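Yesterday evening I watched Rarna at the small cinema in Sestport and I want to write some thoughts before I forget them. It is a family film about a girl and an old ferry. Small spoilers from post 4.

First the practical things for parents. It is 147 minutes long. My son is nine and he managed, but the children in front of us were very tired after the storm part. Bring something to drink.

The story: Rarna is 11 and lives with her grandmother on an island. The company Gape wants to stop the ferry, and she decides to hide the ferry's bell so that it can not leave for the last time. I liked this idea very much.

What I liked less is that she lies to her grandmother for half of the film and there is almost no talk about it afterwards. One hug and it is finished. My son asked me in the bus if it was okay to lie for a good reason, so at least we had a good conversation.

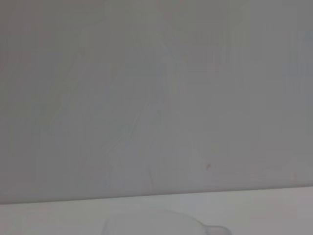 Grey, very close.

The grandmother is the best person in the film. She has a scene where she peels potatoes and tells how 600 people lived on the island when she was young, and now there are 32. No music, only her voice. I had to look at my shoes for a moment.

The music in the other scenes is too much for me. Each time somebody looks at the sea, the violins come. The sea is strong enough alone – I wish the director trusted it more.

Language and violence: one mild swear word, one man falls from a ladder (he is fine). The storm is loud. For children under seven I would wait until it comes on Kidex, where you can make a pause.

I give it 4 out of 5. If you have seen it, please tell me how you understood the end with the bell. My son and I do not agree.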